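Section 5 – Setting up the Flollex cutting table

Applies to the Totitz Flollex flatbed, standard bed, at the Wasstead works. If yours has the long bed the belt steps are different, use the long bed sheet.

Read the whole section first. Two people for the roll lift. Set-up is done with the machine isolated unless a step says power on.

CAUTION: Blade stays out of the head until step 14. The cover on the blade box stays shut too.

Before you start

Floor swept under all four feet. Air line at the rear left, not kinked. Vacuum pump drained – open the small tap at the bottom, let it run, shut it. Hex keys, long spirit level, lint-free cloth, the feeler gauge from the drawer. Scrap ply for the test cut, same material as the job if you have it.

Levelling the bed

1. Wind all four feet down until they just touch. Finger tight only.

2. Level across the bed at the head end, then at the roll end. Then lengthways. Then across again, it will have moved.

3. Lock the nuts. Check again after locking. If the bubble has shifted, slacken that foot and redo it, don't pack it with card.

4. Measure between the inside faces of the side rails, head end and roll end. Should be 2,789 mm at both. If one end is out, loosen the cross brace at that end, tap the rail over with the nylon mallet and re-tighten.

Note: the drawing in the back of the old manual shows a different rail figure. Ignore it. That was for the first batch of rails.

Belt

5. Check the belt for cuts, old tape and resin. Wipe with a dry cloth. No solvent on the belt, ever – it lifts the top layer and then it wont hold vacuum.

6. Tension both sides equally. Count the turns on the adjusters and write them on the card by the panel.

7. Isolator on. Jog the belt forward slowly, one full lap. Watch the edge marks against the guides. If it walks left, quarter turn on the left adjuster, another lap, look again.

8. Isolator off, lock on, key in your pocket.

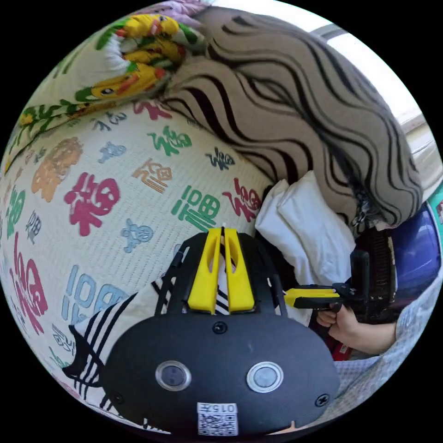
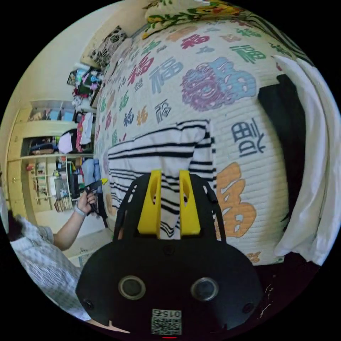 Both views: yellow fingers at the top, QR label low on the black body.

Roll stand

9. Slide the shaft through the core. Chucks both ends, pushed fully home before you put air to them.

10. Two people, lift the shaft into the cradles. Keeps shut, pins in. Give each pin a tug.

CAUTION: Prepreg rolls are heavier than dry cloth of the same width. Check the weight on the roll ticket before lifting. Over the stand limit, use the hoist.

11. Brake to 4 on the dial for dry cloth. Prepreg, start at the same and bring it up if the roll overruns when the belt stops. Film-backed insulation wants less, it creases.

12. Feed the leading edge under the dancer bar and over the nip roller. Backing film comes off upwards, to the rewind. Threading it downwards is the usual mistake and you won't see it until it has wrapped the roller.

13. Square the leading edge to the first line on the belt.

Head and blade

14. Gloves on. Fit a new Kovács drag blade, flat side to the pin. Screw nipped up, not swung on. Old blade straight in the blade box.

15. Set blade depth with the feeler gauge between shoe and belt. The thin leaf should slide, the next one up shouldn't.

16. Guards closed. Isolator on. Home the head. Wait for the green lamp before touching the panel.

17. On the panel go to Setup, Tool, Reset Distance. The counter goes to zero. The blade warning comes up at 3,000 metres of cut and the machine will not start a new nest until it is cleared. Don't clear it without changing the blade.

Test cut

18. Vacuum on, all zones. Lay the scrap down flat and load the test square from the program list.

19. Run at low speed. Stay at the panel, hand near the stop.

20. Lift the square out. Edges clean, no strings at the corners, no mark in the belt you can feel with a nail. Strings mean not deep enough. A mark means too deep – go back to step 15.

21. Measure both diagonals of the square. If they don't match, re-check the rails (step 4) beofre you touch any settings in the software.

Note: vacuum weak at the roll end only is nearly always the end zone flap stuck open. Reach it from the left side panel, isolator off.

Fill in the set-up card, initials and shift. Leave it in the holder on the panel. Nest loading is in Section 6.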